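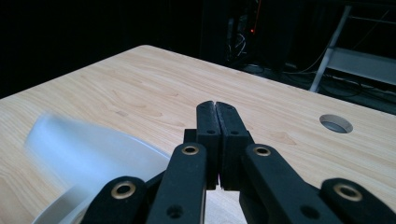 Shop Tips: Software for the Gripper Bench
Collected by Dorian Bouvier

Every vendor who writes to this page says their software will take the fiddling out of a hand-held gripper. I have tried enough of it to doubt that. Most of what follows costs nothing and can be done with a text editor and a ruler.

Zero the jaws yourself

Press the pads together until they meet along their whole length, then log the width reading. If the software says anything other than zero, fix the offset before you record. Gronetti has an auto-zero button. It takes the smallest value it saw in the session and calls that closed, which is fine until you have a session where the jaws never closed. I turned it off.

Throw out the blur before you train

A pale, see-through bowl smears badly when the gripper swings past it. The tracker will still hand you a position for it, with a nice high confidence score. I don't believe those scores. Sort your stills by sharpness, look at the worst 50 with your own eyes, and set the cutoff where you stop recognizing the bowl. A cutoff that came with the package was tuned on somebody else's table.

Wood grain is not free texture

People say a grained tabletop helps the camera keep its place. Sometimes. Soft wavy lines look a lot like other soft wavy lines, and the map can slip sideways along them without any warning. Put something with hard corners near the work and check the path again. The Ernen mapper prints a drift figure at the end of each run, but it works out that figure from the same path it is grading, so take it for what it is.

Keep the planner dumb

Jozefína Jurčo wrote in June to say she had swapped a learned planner for straight-line moves with a lift at each end. Her failures went down, and the ones left over were easier to read in the log. One letter proves very little. Still, I tried it on my own pick-and-place jobs and haven't gone back. 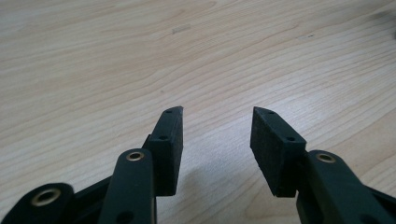 Issue 50

Open width is worth a check too

Everybody tests closed and forgets open. Spread the fingers over bare table, hold still for 5 seconds, and see whether the width line in the log stays flat. Mine wandered. I blamed the linkage for a week and then found a smoothing filter in Britstead that was on by default.

Watch what the mask does with shadows

Black fingers over pale wood ought to be the easiest mask there is. Look at the soft shadow between and below them, though. Two of the tools I tried counted it as finger, and then the planner thought the jaws were fatter than they are. Raise the threshold a little at a time and save the old value in a comment.

Write down the version

Gautier changed its axis order between releases and put the news in a footnote. Some 6 hours went into that one.

Next issue: log file names, and why I no longer let the software pick them.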